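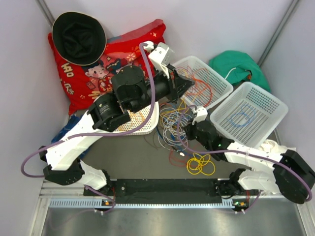

**Washing pillow covers with printed designs – cold only, or is warm fine?**

**kusto_lane**
I have a few printed throw pillows that need a wash. The covers are polyester on the front and something like cotton on the back. The tags were cut off before I got them. My regular routine is warm water, normal cycle, tumble dry low, and I've never had a problem with sheets or towels that way. The last printed cover I owned came out with fine cracks all over the design, and I'd like to avoid a repeat. Does temperature matter that much, or was it the dryer?

**marbleport**
Dryer, almost certainly. Cracks come from heat on the ink. I wash mine warm and hang them on the shower rod. Four years on the same set and the prints are still good.

**XHan_quilts**
I'd go cold. Warm water by itself may not crack the print, but it will pull dye out of a dark or red cover, and you said you don't have the tags. Inside out, zipped closed, gentle cycle, short spin. If the back is cotton and the front isn't, warm water can also shrink one side and leave you with a seam that puckers. I sew these for customers and I see that one a lot.

– Xiuying Han

**marbleport**
Puckering happens on the first wash or not at all. If these have been washed before, it's a non-issue.

**XHan_quilts**
That hasn't been my experience. I've had cotton backing keep shrinking through three washes. Cheap fabric usually isn't preshrunk.

**kusto_lane**
I don't know if they've been washed before. They came from my aunt's house with a box of other linens. One of the covers is red, so the dye comment worries me.
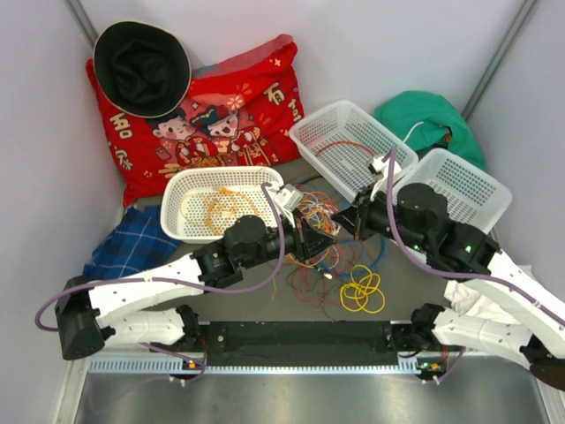 The other question is what to do with the inserts. Two have a removable insert and one is sewn shut all the way around. I don't want to open a seam if I can get away with washing the whole thing.

**gfalcao70**
Gilmar Falcão here, I ran a laundromat until last March. Sewn-shut pillows can go in a front loader, two at a time so the drum stays balanced. Don't put one in alone. A top loader with an agitator will twist the filling into lumps and you won't get them out. Drying is the hard part. The outside feels dry a long time before the middle does, and if you put it back on the couch at that point it will smell by the weekend. Squeeze it in the center and hold for a few seconds. If it feels cool, it needs more time.

For the red one, wet a white rag, press it on an inside seam for a minute and look at the rag. If there's color on it, wash that cover by itself.

**votness**
Can't you throw in a color catcher sheet and wash them all together? I do that with everything.

**gfalcao70**
They help with a little bleeding. With a cover that really bleeds, the sheet fills up and the rest goes on your whites. We had customers bring in pink loads with the sheet still in there.

**votness**
Fair enough. Never had it happen, but I don't own much red.

**marbleport**
I still think people are too scared of warm water. Body oil doesn't come out in cold. If somebody has been leaning on these for years, cold and gentle will leave them looking the same as before.

**XHan_quilts**
Pretreat the oily spots with a drop of dish soap, leave it 15 minutes, then wash cold. You don't need heat for that.

**kusto_lane**
Did the rag test tonight. The rag came away pink, so the red cover is going in the sink by itself with cold water. I'll try the dish soap on the two lighter ones and wash those cold as well. My machine is a top loader with an agitator, so the sewn-shut one will have to wait until I can get to a laundromat.

**gfalcao70**
Good plan. Change the sink water until it stays clear, and roll the cover in an old towel before you hang it. Don't leave it folded on itself while it's wet.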